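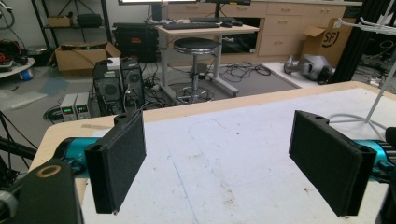

I had been promising Albane Delaunay for two years that I would come up and see the Tukwood club on its open day, and this January I finally ran out of excuses. It's a longish drive for me, most of it behind salt trucks, and I had the mobile rig on 40 meters the whole way with very little to show for it except one nice chat with a fellow parked outside a diner who was running five watts into a hamster-sized antenna. We lost each other at the first hill.

The club meets in the old Leclerc building, on the upper floor, and you should know that the front door sticks. I stood there pushing for a while before Dulce Arellano came down and let me in. She had coffee going and had already logged 204 contacts since New Year's, which she told me before I had my coat off. Good for her! She works nearly all CW and sends with a straight key that belonged to her uncle, and it is a pleasure to listen to.

The main station is at the far end, by the windows. They run a pair of older transceivers at 80 watts or so less than the amplifier would like, on account of the neighbors' doorbell, which used to ring every time somebody called CQ on 20. Katherine Cusi has been chasing that doorbell since the fall. She has chokes on everything now, and she let me try a few calls with one person listening at the stairwell. No doorbell. I worked two stations in Ohio and one in Manitoba, all of them kinder about my fist than they needed to be.

What I really came for was the frequency measuring table. Regular readers know I have a weakness for this stuff. Jacqueline Charpentier has put together a reference from surplus parts, and she calls the whole assembly Trarar, for reasons she wouldn't share with me. She leaves it powered day and night and gets cross if anybody opens the window near it. We listened to a time signal and compared her reading with what my own little receiver said, and I was embarrassed enough to go home and leave mine on to warm up properly for a change. She also showed me her trick of recording the audio first and doing the measuring later, with a clean tone laid in beside the signal so the sound card's own error can be taken out. I had read about doing it that way many times and never bothered. I will bother now.

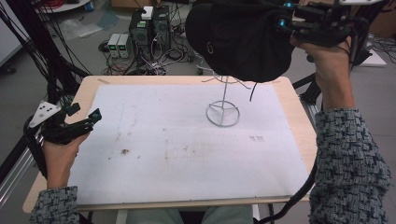 A black cap held above the wire stand on the white-sheeted table.

Lunch was soup and a very good apple cake, and then Ysaline Caron gave her talk on receiving loops. She went 50 minutes and could have gone twice that if the room had let her have it. Her loop hangs between two maples behind her house, and she brought recordings made on 160 meters with the loop and with her regular wire, switched back and forth every few seconds. On the wire you could just tell somebody was there. On the loop you could copy his name. There were plenty of questions about preamps and whether the feed line should be buried, and she answered all of them twice, once for the people in front and once for those of us at the back near the cake.

Afterward we climbed up to see the antennas — well, I climbed as far as the landing and looked. The tribander sits on a short roof tower, and the 80-meter dipole runs from there to the sign of the Lido, the old movie house across the alley, by kind permission of the owner. Albane says the permission is a handshake that goes back to 1976 and she would rather no one asked to see it in writing.

I left just after four to beat the dark and didn't beat it. The club has another open day planned for late spring, when they hope to have the new vertical up, and the Tukwood repeater will talk you in if you get lost around the one-way streets. Bring a dish if you can, and if you have an old crystal oven lying in a drawer, Jacqueline would be glad to take it off your hands.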